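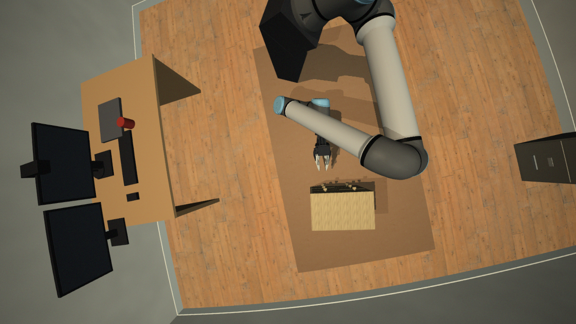 Call for Participants: Working Group on Episode Acceptance Criteria for Simulated Manipulation

Vodevero is seeking reviewers for the second round of its practice guideline on simulated tabletop and floor-level manipulation. The guideline covers how a simulated episode is set up, reset, judged and logged before it is counted in a published success rate. It does not cover hardware safety, which is handled by a separate group under Thaddäus Steiner.

Scope of the work

Reviewers apply the draft acceptance rules to a fixed set of 80 recorded episodes, most of them drawer and small-object tasks with a single arm. Each episode is scored independently by 2 reviewers. Disagreements go to Cuiping Ye, who keeps the decision log. Expect 20 hours of work in total, spread over March.
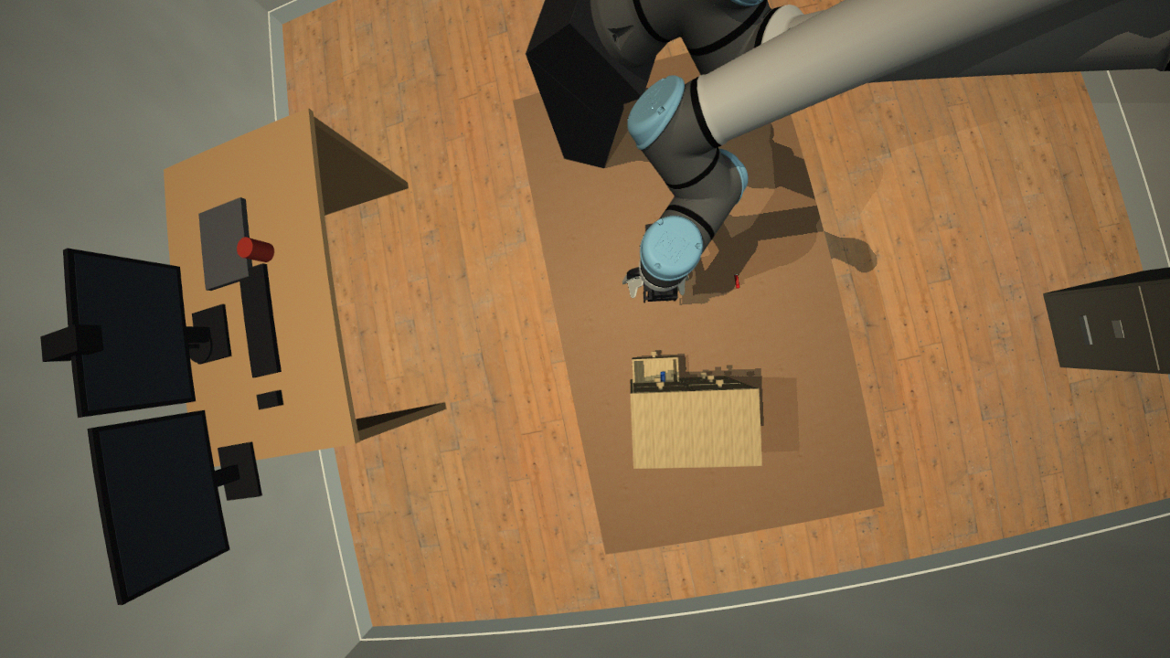
The sections of the draft that need the most attention are:

4.1 Drawer state. The draft defines "open" by joint travel as a share of full range. Two labs have asked for a definition based on whether the target object can pass the front panel. Reviewers record both.

4.3 Object placement. An object counts as placed when it is at rest and the gripper has no contact with it. Contact through a third object is unresolved.

5.2 Reset. Object poses, joint positions and the random seed must be written to the log before the first command is sent. Episodes with an incomplete log are rejected, whatever the result.

6.1 Distractors. Furniture and desk items outside the workspace must be held constant within a test series or listed as a variable. Lighting and shadow settings fall under the same rule.

Who should apply

Applicants need working experience with at least one physics simulator and must be able to read a contact log without tooling support. Experience in writing test procedures is useful — robotics background is not required for it to count. Staff of Skotano and Karnus may apply but will not be assigned episodes produced with their own software.

Terms

The work is remote. Reviewers are paid a flat fee on delivery of the complete score sheet; partial sheets are not paid. Names are listed in the published guideline unless a reviewer asks otherwise. Scores are released without names.

How to apply

Send a one-page summary of relevant work and one test procedure you have written, in any format, to Regula Riedl at the Vodevero office. Questions on the scoring sheet go to Jonas Haslinger. Applications close at the end of February, and late ones are held over for round three.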